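Trernham bench, cell 2 - pre-purchase inspection, computer teardown and refit
Friday, October 23, 2026

To be filled in before anyone signs for a second arm. Comments are mine and may be ignored, as in March.

1. Emergency stop reachable from the operator's side
Pass. Reachable from the other side too, if you have long arms.

2. Arm mounting bolts torqued and marked
Pass. Breneck charges 150 dollars to come and look at them. We own a torque wrench.

3. Gripper fingers, wear and alignment
Pass with comment. Custia quotes 19 dollars a finger pair. Buy eight pairs now and stop paying rush shipping on each one.

4. Cable routing at the wrist
Pass. Recheck at full rotation. Put a spare cable set in the budget, where last year we put optimism.

5. Fixture tray secured to platform
Open. The Bakalis quote for a second tray is 2462 dollars, mounting hardware extra. I have asked what the tray does without mounting hardware.

6. Work piece side panel off, drives and cards seated before the cycle starts
Pass. 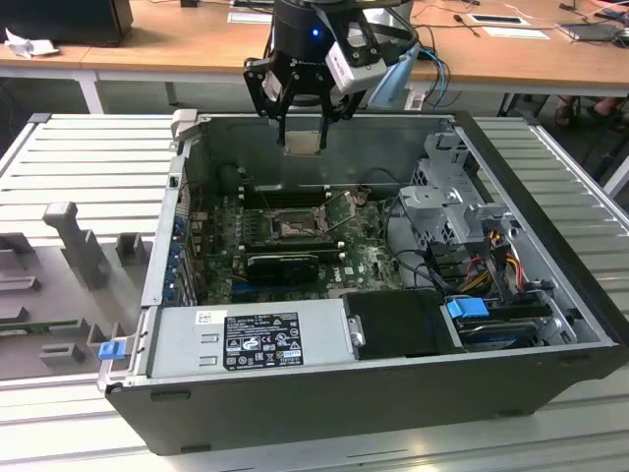
The second arm would double the number of cases we can open and do nothing for the number we can store. Shelving is not in the request. Please add shelving.

7. Floor around the cell: closed shoes, no trailing leads
Fail. The rule is posted. Posting was the cheap part.

8. Spare parts list attached to purchase request
Fail. Attach it.

Result: hold the order until 5, 7 and 8 are closed.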